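3.2 Wrist camera setup and upkeep of the cell model

The Sturberg cell is run first in simulation, then on the floor. Same gripper in both, two parallel fingers, same wrist mount. Most of the upkeep is on the camera side: if the wrist view drifts, everything after it drifts too. We check the view before every batch, with the jaws open and nothing between the fingers. Two such views are given in Figure 4, both rendered.
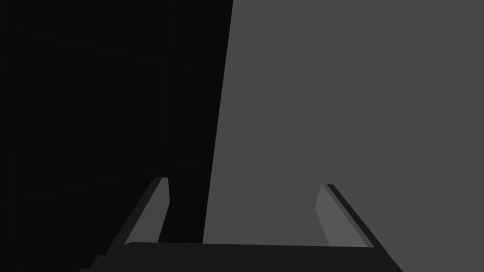
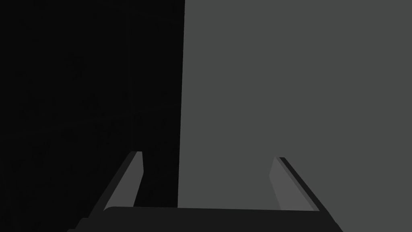
Figure 4. Wrist views from the cell model, gripper open and empty. Dark region to the left, gray surface to the right, in both.

Hatem Tahiri wrote back on the draft of this section that an open-jaw check is too kind to the mount, and that he would want the same check repeated with the jaws closed, at the far end of the reach, before trusting any offset. He also asked why the check is done per batch and not per shift. Fair points. The closed-jaw check has been added to the routine but we have no full set of results for it yet, so it is left out of the table. Per batch is simply how the Wokitz scheduler calls it. A batch is 64 runs.

The check itself is short. Load the cell model, home the arm, open the jaws, render one view, compare the finger outlines against the stored reference. The limit is 8 pixels at either fingertip. Over that, the run stops and the mount transform gets redone by hand. We tried letting it correct itself in August and went back, small errors were being folded into the transform one after another and the reference ended up useless.

Lighting is kept flat on purpose. No textures on the large surfaces, no cast shadows. This makes the outline step easy where the finger stands against something lighter or darker than itself, and harder where the tones are close. For the harder case we use the dark outer strip of the finger, the inner face is ignored. Threshold set by hand, one value per finger. It was one value for both at first, which gave false stops.

On the real cell the order is the same but there is more to look after. Mount screws are checked for torque every 2000 cycles. Finger pads are wiped then too, and swapped if the edge is rounded. Cable slack at the wrist is checked by eye with the arm at full reach. The Coelho bracket used earlier let the camera tip forward as the screws loosened, it was replaced with a one piece mount and the reference view was taken again from scratch. Old referances are kept but not used.

After any collision, real or simulated, the cell is not restarted from the last state. Home, open, check, then restart. It takes almost 20 minutes on the floor with the warm up counted in. In simulation the warm up is skipped and the check is run from a script, with the result writen to the batch log next to the transform that was in use. If the two fingertips disagree on direction, the fault is logged under the gripper model and the mount is left alone.

The closed-jaw check needs its own reference and its own limit. The limit is not settled. See 3.3 for how the finger model was measured.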